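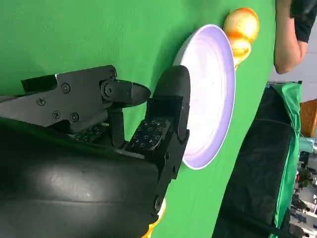 One Dilta owner wrote in to say she runs every first load empty, and we agree with her!

4.2 First wash

1. Open the tap fully and check the hose for drips.
2. Fill the salt tank with 400 g of coarse salt (fine salt clogs the valve).
3. Pour rinse aid up to the mark and shut the flap until it clicks.
4. Turn the dial to Quick and press Start. The cycle takes 27 minutes, and it's lovely and quiet.

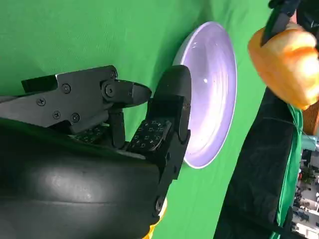

Fig. 2: White plate, shallow type.

Note: shallow plates go in the lower rack, all facing the spray arm. Deep bowls do much better up top.

Caution: never open the door mid-cycle. Steam can scald.

If code 1610 shows, clean the filter and press Start again.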